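Call for Participants: The Joreo Kitchen Table Study
Do meal-planning apps really cut down on wasted food? We doubt it. Come help us find out.

Location: your own home
Length: 19 weeks, beginning in June
Payment: $200 on completion, plus reimbursement for postage
Households wanted: 30

Background

Every few months another company announces that its app will save the average family a fortune in groceries. You type in what's in your fridge, it hands you a week of dinners, and supposedly the wilted celery becomes a thing of the past. The figures behind these claims are usually very large and very hard to trace. When we at Joreo went looking for the source of the ones we hear most often, we found company surveys of people who already paid for the product and were asked whether they felt they wasted less. Of course they said yes. They'd just spent money on it.

Feeling that you waste less is easy. We would like to see what's in the bin.

Joreo is a small consumer testing group. We take no money from app makers, grocery chains or appliance companies. We have bought our own subscriptions to the two products in this study, Brovex and Flelix, at the price anyone else pays. Neither company has been asked for its blessing and neither will see the results before you do.

What we are asking you to do

For the first stretch of the study you change nothing. Shop how you shop, cook how you cook, order pizza when you've had it with the day. The only extra job is weighing whatever food you throw out, on a kitchen scale we mail you, and writing it down in a paper log. We chose paper on purpose. We are testing apps and don't want to hand you a third one.

After that you will be placed by random draw into one of three groups. One group uses Brovex. One group uses Flelix. The third group gets a plain notepad with a magnet on the back and is told to write a shopping list before going to the store. Our bet, for what it's worth, is that the notepad will do fine. We have been wrong before, and the study has been set up so that our opinion can't tip it.

You don't get to pick your group and you can't swap. If you have your heart set on trying a particular app, please go and buy it and leave the place for someone else.
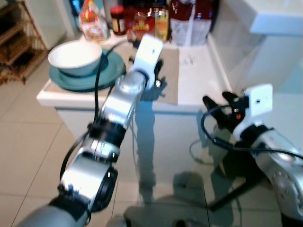
Countertop with a beige placemat.

What counts as waste

This is where most studies of this kind go soft, so please read it before applying.

Food you bought to eat and then threw out counts. It counts if it went bad, if the kids wouldn't touch it, if you burned it, or if you simply forgot it was there. Leftovers scraped off plates count. Food that goes in the compost also counts. A lot of people feel that composting a bag of spinach is as good as eating it, and we'd gently disagree.

Bones, eggshells, coffee grounds, banana peels and the like don't count. Potato peels were argued over for most of an afternoon and they don't count either. Food given to a dog counts, unless you bought it for the dog.

Drinks are left out, mainly for practical reasons. Pouring old milk onto a kitchen scale is nobody's idea of a good evening. Milk is recorded by a check mark only.

Who we're looking for

You should live in a household of at least 2 people and do most of your cooking at home. Somebody in the house needs to be willing to keep the log for the whole period, including the boring weeks. You need a smartphone that can run current apps, whether or not you end up in an app group.

We would especially like to hear from people who don't care much for this sort of thing. Past calls have drawn in tidy folks with labeled jars who waste very little to begin with, and there's not much anyone can learn from them. If your vegetable drawer is a source of shame, you are the person we want. Renters, shift workers, big families and people who share a fridge with roommates are all welcome.

You can't take part if you or anyone in your home works for a grocery chain or for a company that makes food or cooking apps. We also can't take anyone who is already using Brovex, Flelix or Cheon. Cheon isn't being tested, but it does much the same job and would muddy things.

Time needed

Expect a few minutes a day for weighing and writing, plus a longer phone call at the start and another at the end. People in the app groups will spend extra time entering what they buy. How much extra is one of the things we want to know. The ads never mention it, and an app that saves you a bag of carrots and costs you an hour of typing may not be much of a bargain.

You will also be asked to save your grocery receipts and mail them to us in the envelopes provided. Please black out card details first.

Payment

You receive $200 once the final log has been returned. There is no bonus for low numbers and no penalty for high ones. We mention this because people do shade their answers, mostly without meaning to, and we'd like to give you no reason to. An ugly week recorded truthfully is useful. A clean week that didn't happen is worse than a blank page.

If you have to drop out, tell us. You'll be paid for the weeks you completed and nobody will pester you. If you miss a few days, leave them blank and carry on – please don't fill them in from memory.

The scale is yours to keep.

Your information

Your name and address are used for mailing and payment only, and are stored apart from your logs. Published results will show totals for each group and nothing that points to a single household. We will ask separately if we'd like to quote a comment of yours, and you can say no.

The apps themselves are another matter. Both collect data under their own terms, and we found those terms long and rather vague. We will send copies of both to everyone before the draw so you can decide whether you're comfortable. If you're not, you can leave at that point with no hard feelings.

What happens with the results

They get published in full, whatever they say. If Brovex turns out to cut waste by a large amount, we will print that and eat our words. If neither app beats the notepad, we'll print that too. With 30 households this is a small study and we won't pretend it settles the question for the whole country. It should be enough to tell us whether a bigger one is worth the money.

How to apply

Send a short note through the contact form on this site with the words Kitchen Table in the subject line. Tell us who lives in your home, how often you cook, and the last thing you threw out. There is no wrong answer to the last one. Skip the resume and the essay about the planet.

We read applications as they come in and will answer all of them, including the ones we turn down. Phone calls are made between 5 and 8 in the evening, so please give a number that works at that hour.

Landlines are fine.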